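Home server idle power, DDR4 vs. old Dell board

rackmoth
Idle draw is 48 W at the wall with all drives spun down. OS is a minimal install, 3 containers. Board is a Dell server pull with a green PCB, bought from Zarkside.

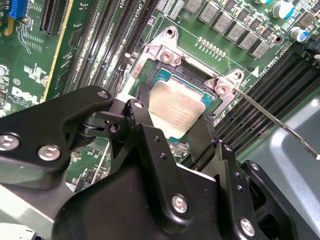
C-states are enabled in BIOS, but the package never goes below C3. Is the HBA the cause?

plilier_fan
Probably. Most older HBAs block deep package states. Pull it and measure again.

tinhat887
Disagree. I'd blame the fans and PSU first. A big supply is inefficient at that load.

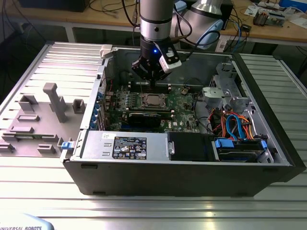 Memory is the other thing to check. Every populated slot costs power at idle. On a desktop tower laid on its side like that one, the row of slots near the top edge of the board is easy to reach, so pull half the sticks and retest.

rackmoth
HBA out: package reaches C6. Fans next.

tinhat887
Still want to see PSU numbers.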